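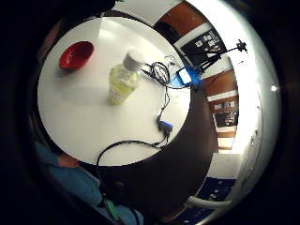 1/ The Hedlund Ferries verdict is in. Guilty on 4 of 6 counts of running a passenger boat without a working bilge alarm. The company's position is that the alarm worked fine, it just didn't make a sound.

2/ Quick recap for anyone who has a life. Last February the Caseck ferry took on water halfway over with 100 people aboard. Everyone got off. Several of them got off onto a gravel barge, which they still bring up.

3/ The maintenance log was the star of the trial. Every weekly check signed, same pen, same handwriting, including the weeks the boat was up on blocks in the Grundomer yard with no engine in it.

4/ Defense called this "an administrative style."

5/ Si-eun Min, deckhand, reported the alarm twice in writing. The second time she got a reply, thanking her for her interest in safety and asking her to use the new form. The new form did not exist yet.

6/ The two counts that didn't stick were about life jackets. There were enough of them. They were in a locked room — the jury was apparently okay with that, or ran out of steam.

7/ Sentencing is 08/10/2018. The fine could be big or it could be $500 a count, and I've covered this court long enough not to bet on big.

8/ Meanwhile the route has gone to Plendus, who are running it with the same boat. New paint. I asked about the alarm and was told someone would get back to me.

9/ Taking the bridge until then. It adds an hour and there's a toll.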